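Handheld gripper work at Flosham 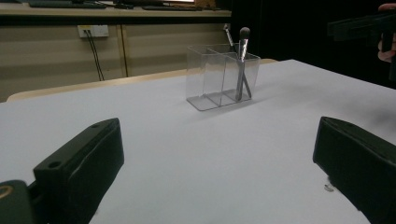
A makeup organizer on a white work table, between the fingers of a handheld gripper. A second gripper is held at upper right.

Handheld gripper work is the job of doing small everyday tasks with a pair of gripper fingers you hold yourself, so that a robot can later be trained on the recordings. On our floor at Flosham we just call it table work. I'm Hooman Bagheri, I've been at it since the tables went in, and I keep this article on the company wiki up to date. It's written in the first person since I'm the one who gets the questions anyway (feel free to fix my spelling!).

Background

Flosham started out as a packing shop. We put together gift sets, mostly cosmetics and stationery, for other people's brands. A set is a box with a tray in it and a bunch of little things that have to stand or lie a certain way, and for years the only machine on the floor was the tape dispenser. Then we got a Firent arm for closing cartons, and after that the front office signed up with Vahidi, who build the software side, to see if an arm could learn the fiddly part too.

The fiddly part is hard for a machine. A carton is always the same carton, but a brush can roll, lean, or end up under its neighbor, and clear plastic is a pain because the camera sees the table and the wall right through it. So Vahidi wanted examples done by people who pack for a living, and lots of them. The first order was for 3000 recordings, and I remember thinking that was a typo.

How the work goes

You sit or stand at a white table with a gripper in your hand. It has two black fingers that open and close when you squeeze, and a camera looks out past them, so what gets recorded is pretty much what the robot would see from its own wrist. You pick a task off the sheet, do it, put things back and do it again with everything moved a bit.

Typical tasks on the sheet are:

Stand a brush in the organizer
Take a brush out and lay it down
Move a brush from one compartment to the other
Slide the organizer to a new spot on the table
Close a pouch (everybody's least favorite)

A normal run is 31 recordings of the same task, and then you switch. We used to do longer ones, but people got sloppy toward the end, me included, and the sloppy ones got thrown out by the reviewers. Some tasks take two grippers, and there you either use both hands or share the table with someone. Sharing is more fun but slower, and you spend the first morning bumping knuckles.

The trick most new people have to learn is to slow down at the end of the motion. With your own fingers you let go of a brush without thinking. With the gripper you have to open it gently, wait a beat, and back straight out, or the brush comes along with you. Thin metal handles are the worst for this. Domed brushes with a fat ferrule are pretty friendly, and I always start new folks on those.

What changed for the packers

The short version is that there's less lifting and more sitting still. The carton arm took over the end of the line, and I can't say I miss it, my shoulders least of all. The rest of the line still runs by hand. When the arm on the trial station gets a tray wrong, a packer fixes it and marks what happened on a tablet, and those notes turn into next week's tasks.

Pay was the first big argument. Packing had a piece rate and table work didn't fit it, because a careful recording takes longer than a fast pack. For a while the people on the tables were making less than the people on the line, which was silly, and it got fixed with a flat hourly rate plus the same bonus everybody gets. Nobody was let go when the trial station opened. Three of the evening packing slots weren't filled again after people moved on, though, and I think it's fair to put that in here too.

The other change is harder to put a number on. Packers used to get told how a tray should look and that was it. Now the engineers come down and ask why you turned your wrist that way, or why you always fill the far compartment first, and half the time you don't know until you watch yourself do it. I've been packing for 11 years and I found out I tap every organizer twice before I put anything in it. No idea why. Vahidi asked me to quit doing it while recording, and it took me a good two weeks.

Not everybody likes it. A few people tried the tables and went straight back to the line, where you can talk and move around and see a stack of finished boxes at the end of the day. Table work is quiet, and the only thing that piles up is a counter on a screen.

Wrist strain

Squeezing a gripper all day is its own kind of tired. The early handles were stiff, and a couple of us had sore thumbs that didn't go away over the weekend. The handles we have now are lighter on the squeeze, and the rule is that you change hands or change jobs after every two runs. If your thumb hurts, stop and tell the shift lead - the sheet can wait.

Jumov

Jumov is the name of the trial station itself, the one with the arm that runs on our recordings. It does the two-compartment organizers and nothing else so far. On a good day it gets through roughly 1000 placements between shifts, with a packer sitting by. It still doesn't do pouches. A second station is planned for January, and whoever wants to train on it should put their name on the list by the break room door.

See also

Carton arm, daily start-up
Table work task sheet
Rotation rules for the packing floor

Last edited December 26, 2025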